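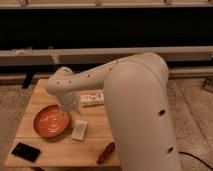
Trivenari: teaching by hand

The Trivenari project has moved on to its second set of tabletop tasks. An operator guides the arm through each one by remote control, and the joint positions are saved along with the video from a fixed camera. We have 377 usable runs so far and want 600 before training starts again.

Runs with long pauses are now thrown out – the arm was learning to wait over the bowl. Operators should rehearse the move once before they record.

The Harb controller will be down for an update on Wednesday until 2 pm. Booking for the remaining slots is through Zelico as usual.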